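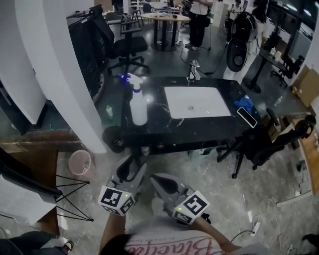
Hand-held grippers at a basin on a wheeled counter. Spray bottle on the left, cloth over on the right.

Tips > Bathroom > Kit on test

Home Kitchen Bathroom Workshop Laundry Ask us

Sep 21, 2022 – By Sydorenko

Teaching a machine to wipe the basin: the Winness kit, and what to do before you start

Quick one this week, long quick one. Three of you wrote in asking if the Winness bathroom kit is worth the money, so I've had it for most of September and these are my notes plus the tips I wish had been in the box. The booklet is four pages and one of those is how to recycle the booklet.

What it is. A pair of hand-held grippers, one per hand. You do the job with them, spray, wipe, tap, cloth down, and the recording goes off to Winness, who turn it into a routine for their Sallo arm. The Sallo clamps to the vanity or a worktop and does the wiping when you tell it to. You can hire the grippers on their own or buy the lot.

Costs first, as that's what most people skip to. Grippers and box, £639. Sallo arm on top of that, £2,000. Hire of the grippers alone, £140 for the month, which comes off the price if you keep them. That's what I did. The arm was on loan and has gone back.

Before you touch the basin

Charge both grippers overnight. Green light on each one before you start. If one is green and the other isn't, stop, put both back on charge, have your tea. I lost a whole evening to a left hand that wasn't recording.

Clear the counter, then put back only what the job needs. Spray, cloth, done. Toothbrush mugs, hand cream, the little dish with hair grips in – all off. You can bring things back later once the routine is behaving.

Decide where the spray lives and where the cloth lives, and keep them there. Mine: spray left, cloth right. Bit of masking tape under each if you forget. The arm copes with the bottle being turned round. It does not cope with the bottle being in the bath.

Phone well away from the wet side, or better, in another room. Rings go off too.

Sleeves up. Long cuffs drag on the counter and also hide the marker cubes.

The marker cubes

These are the white cubes with the black and white squares on, one on each gripper, down at the base. They tell the system where your hands are. Treat them like the lens on your glasses.

- Dry microfibre only. No bathroom spray, no vinegar.
- Limescale spots on a cube, damp cloth, then dry straight off.
- Don't pick the grippers up by the cube. I know. It's the handiest bit to grab.
- Shiny worktop and a bright bulb over the mirror? Try with the bulb off. I got far cleaner recordings in daylight.
- Do not stick anything over them, not even the hire label. Hire label goes in the box.

Choosing a cloth

This took me ages and I was cross about it, so learn from my mistake. Gripper fingers like a cloth with a bit of body. The thin yellow dusters slide about. Those sponge-y ones that go hard as toast are hopeless until soaked, then they drip all the way across. What worked best was an ordinary blue microfibre, medium thick, dropped in a heap. Yes a heap. Folded flat it lies too snug to the counter and you end up scrabbling at the edge with both fingers. Scrunch it so there's a peak to pinch.

Same cloth every time while you are teaching. Buy two alike, one in the wash.

Choosing a spray

Trigger bottles only, and pick one with a stiff upright neck. You hold it with one gripper and squeeze with the other, which feels daft for the first ten minutes and normal after that. Colour helps: a white bottle on a dark counter is easy to find, a clear one is a pain. Half full is the best weight. Full ones twist in the fingers, near empty ones tip over if you breathe.

I put plain water in for all the teaching and swapped to proper cleaner at the end. Saves money, saves your chest. With your hands full of gripper you can't open the window.

Doing the wipes

Slow. Slower than that. I was told to go at the speed of icing a cake and that is right.

The order I settled on:

Spray, three squirts, back, left, right.
Bottle back on its spot. Let go completely before moving on.
Pinch cloth at the peak.
Round the rim first, then down the sides, then the drain.
Tap last, front to back, not the other way or you knock it on.
Cloth down. Hands back to the start, count two, end recording.

Count two matters more than you'd think. If you whip your hands off at the end the routine finishes with a sort of lunge.

Do it the same way but not identically. A bit of wobble is fine and Winness ask for it. Move the cloth a hand's width now and then. Turn the bottle. Start from a slightly different spot. They say a simple basin wants 140 goes before they'll build the routine, same number as the hire price, so easy to remember. I did mine in short lots over a fortnight, twenty at a time with the radio on. More than thirty in one sitting and my wrists told me about it.

Scrap the bad ones straight away. There's a delete button on the box. If you drop the cloth on the floor, pick it up by hand, wipe the floor, delete, start again. A drop on to the counter that you recover with the gripper, keep that. Those turn out useful as the arm learns to pick up after itself.

If you've not got room

Small bathrooms are the problem. You need elbow space both sides, and the toilet is usually in one of them. A loose basin set in a bit of worktop will do for practice, on a trolley in the garage or a spare room, so long as you can get at the front of it. If it's on wheels lock the wheels, or wedge them. Mine crept away from me a bit further with every wipe and I didn't notice till my arms were at full stretch.

No plumbing needed for practice. You're wiping, not rinsing. Towel underneath if you are heavy on the trigger.

Cables. The charger lead and the box lead both want to be on the floor exactly where your feet go. Run them round the back, tape them down, and keep any extension block right over the other side of the room from the water. Please do this one.

How the arm got on

Basin: good. Better than good on the rim, it gets into that grim line behind the tap if you taught it to. Took nearly six minutes for what I do in one. But I was downstairs having toast.

Tap: fair. Chrome came up clean but streaky. I buff it after with a dry bit of old pillowcase, which is an old tip but still the best one for chrome.

Drain: poor. Does not get hair out. Nothing does except you and a crochet hook.

Spraying: two times in ten it squeezed but pointed a bit high, so the mirror got it. Redid the spray part with the bottle lower and that improved.

Noise: like an electric toothbrush in a drawer. Fine by day.

The rival

Pinero do a similar service but they send someone to do the recording for you. Two visits, arm included, £3,000 all in. No gripper to learn, no wrists. I've not had it in the house so can't mark it. Readers who have, write in. My worry would be that they wipe their way and not yours, and I am fussy about the rim.

Who should bother

If you've bad knees or a bad back and the basin is one job of many you'd like gone, hire the grippers for the month and see how you find the teaching. Don't buy the arm first. If you just dislike cleaning the basin, two thousand pounds is a lot of cloths.

Where it might really earn its keep is a guest house or anywhere with the same basin over and over. Teach it the once, clamp it in each room. Ask Winness about moving the clamp though, mine left a faint mark on the underside of the shelf and I had to go at it with bicarb paste. Came off. Bit of felt between clamp and surface next time.

Odds and ends

Wipe gripper fingers with a soapy cloth after, then dry. The grey body isn't waterproof, only splash proof.

Rubber fingers gone slippy? Washing up liquid, rinse, leave overnight.

Store them fingers up in a deep shoe box. Fingers down bends the tips.

Wash teaching cloths without softener. Softener makes them slide.

If you share a house put a note on the door. Half my deleted ones have somebody reaching past me for the toothpaste.

The hire box must go back with both chargers. I nearly sent mine off with the charger for the hand mixer, check the plug end before you tape it up.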